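Vitard Hand Guide
Search the manual Go
Reading time: 2 min

Section 3. Showing a task by hand

Do this before any remote control work. Arms stay parked.

1. Clear the table, then put out only what the task needs.
2. Pick up both hand grippers. Check cables run free past your wrists. 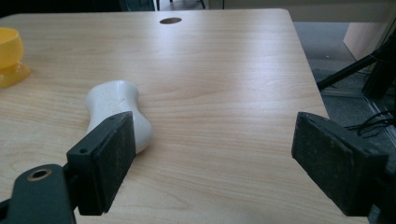
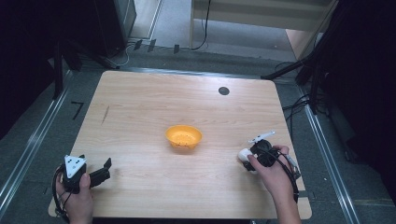 Fig. 3: jaws open over the tabletop (first); both grippers held at the table, orange bowl out (second).

3. Start recording. Hold still for 2 seconds.
4. Do the task slowly. Same speed thoughout.
5. Return to start, stop, save. Aim for 40 goes per task.

Note: dropped something? Bin that go, dont patch it.

CAUTION: never tug a cable to get more reach. Error 304 = lost tracking, start again.

Comments
Plodik: 304 every time til I slowed down. ta
Yang: does step 3 matter for short tasks?
Plodik: yes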